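Two Controllers, One Table: Bernadette Dvorak on a Summer of Simulated Grasping
Posted 8/1/21 by Ezekiel Lindgren

Bernadette Dvorak runs the test bench for a small robotics shop in Zindstead, and for most of this year the test bench has been a piece of software. She spent June putting two arm controllers through the same set of pick-and-place jobs in simulation, with the same gripper and the same clutter on the table. I wanted to know which one she'd buy. It took us most of the afternoon to get there.

The shop packs mixed orders for other people. Customers send in household goods, the goods go into crates, the crates go out. Right now people do all of it. The owners want an arm on one line next year, and Dvorak was asked to pick the controller and the gripper before any hardware was ordered.

"I had a budget of zero dollars for parts and a decent workstation," she said. "So I built the table first. If the table is wrong then everything you learn on it is wrong."

She cares about the table a great deal. It is light gray, with rows of slots running the whole way across, and she spent longer on it than on anything else. The first version had a plain top and she threw it out after two days.

"A plain top is too easy for the depth camera. Our real bench has holes in it. Edges everywhere. The camera sees a hole and a shadow and it has to decide if there's something there. I wanted that problem in the sim before I had it on the floor."
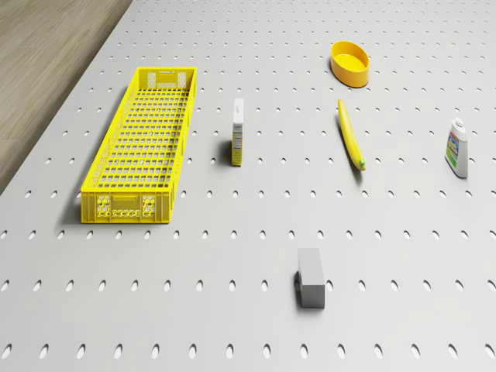

The test table, with the crate at left and the other items spread out around it.

The objects came next. She wanted things that would be awkward in different ways. A bowl has to be taken by the rim. A banana is curved and will roll under one finger if you come in crooked. A tall narrow box tips if you so much as brush the top corner. She also keeps a plain gray block in the set, and I asked what a block could possibly teach her.

"The block is my ruler," she said. "If the arm misses the block, I stop the whole session and go look at calibration. There's no point talking about grip force on a bottle when it can't pick up a block."

The two controllers are the Wunditz and the Nonus. Neither name will mean much outside the trade. The Wunditz plans the whole motion ahead of time and then runs it. The Nonus plans a short piece, looks again through the wrist camera, and plans the next piece. On paper the second one should win in clutter. Dvorak said she went in expecting that and tried to set up the runs so that she wouldn't be helping it along.

Each controller got 66 runs on identical layouts. A run counted as a failure if the object was dropped, if it was knocked over before the grasp, or if the arm gave up and went home. The Wunditz failed 11 times. The Nonus failed 8 times.

"So there you go, three runs," she said. "You can't buy a controller on three runs. I was annoyed. I'd told my boss I'd have a clear answer."

What she did have was the list of failures, and she went through them one at a time. The Wunditz failures were mostly tall items. It would plan a good path, and then a finger would clip something on the way down, and it had no idea that had happened. It closed on air and carried the air to the crate. The Nonus almost never did that. Its trouble was all at the wrist camera.

"It's looking down between its own fingers the whole time," she said. "Get the tilt a little bit off and half of what it sees is gripper. Then it's matching features on the far wall, or on whatever you've put outside the window, and it thinks it has moved when it hasn't."

I asked why there would be anything outside the window at all. She said a blank room had given her results she didn't trust. The vision code is supposed to ignore the background, and the only way to find out if it does is to give it one.

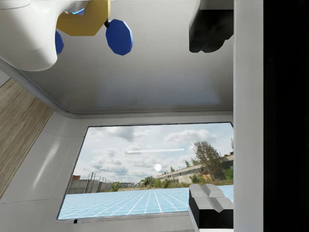
She ended up moving the wrist camera back and tipping it down, which cost her a day of recalibration and fixed most of the problem. The Nonus software let her do this from a settings page. With the Wunditz she had to edit a file by hand and restart. She brought this up more than once during our talk. It plainly counted for something with her, even though the Wunditz hardly uses that camera.

"I'm the one who'll be standing there when it stops," she said. "I want to change one number and press go. I don't want to restart a cell with a truck waiting."

The gripper was the other half of the job. She tried the Quintero two-finger parallel model in the simulator with short fingers and with long ones. The long ones reach down into a crate better. They also flex, and the simulator doesn't do a very good job with flex, so she is careful about what she claims there.

"I can tell you the long fingers reach. I can't tell you they hold. Anybody who says their sim told them the grip will hold on a wet bottle is guessing."

She settled on the short fingers for the comparison and stuck with them for both controllers. Changing two things at once was a mistake she had made on an earlier project, and she didn't want to talk about that project except to say it ran nine months and ended in a storage unit.

Flat items were the hardest for either controller. A plate lying on a table gives a parallel gripper almost nothing to work with. You can try to pinch the rim, but the lower finger needs somewhere to go, and the table is in the way.
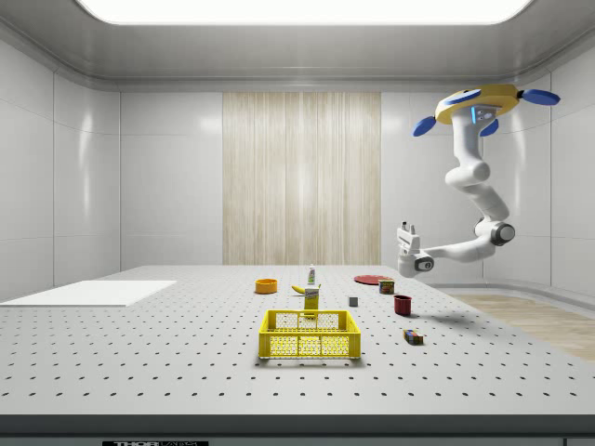
Her answer for plates is to leave them out. She has recommended that the first line handle boxes, bottles, cans and cups, and that anything flat go to a person. The owners were not thrilled to hear it. Dvorak said she would rather tell them now than after the arm is bolted up.

"A suction cup does plates just fine," she said. "But then you've got a tool changer, you've got an air line, you've got two kinds of failure to train people on. Do that in the second year."

We talked for a while about whether any of it carries over to real hardware. She has seen plenty of simulated results fall apart on a shop floor. Friction is the usual reason, she said, and lighting is the next one. She ran a batch of the same jobs with the ceiling light turned up and then turned down. The Wunditz didn't care. The Nonus slowed down in dim light and took more looks before each move, though it still finished.

Cycle time got less attention from her than I expected. The Wunditz is faster when nothing goes wrong. She has the numbers and wouldn't give them to me, on the grounds that they come from a simulator running on her own workstation and somebody would quote them.

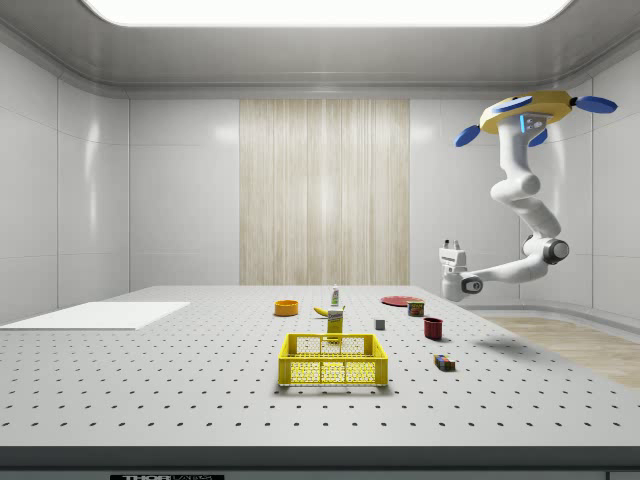
Mounting is the part she wants other people to think about sooner. Her first layouts had the arm on a pedestal at the end of the bench, and it kept reaching over the tall items to get at the small ones. Hanging it was better. In the later layouts the arm comes down from a yellow mount on the right and bends at the elbow near the wall, so the forearm comes in over the table from the side. That works nicely for the can and the mug. The crate sits at the front, in the center, and to get there the arm has to swing its elbow out, and the Wunditz sometimes picked a path that brought the elbow closer to the right wall than she liked.

"You could move the crate," I said.

"I could, and on the real line I might. But the packers want it in front. They've been doing this a long time and they're right about where the crate goes."

So which one would she buy? She said the Nonus, and she said it without much excitement. The failure counts don't settle it. What decides it for her is that when the Nonus fails, it mostly stops with its fingers open and waits. When the Wunditz fails, it finishes the job with nothing in its hand and reports success.

"An empty crate that the computer says is full is the worst thing that can happen to us," she said. "I'll take a slow arm over that any time."

She has asked both makers for a loaner. One has written back. If it comes through she plans to run the same layouts on the real bench, starting with the gray block, and she said I could come by once she has results she is willing to share.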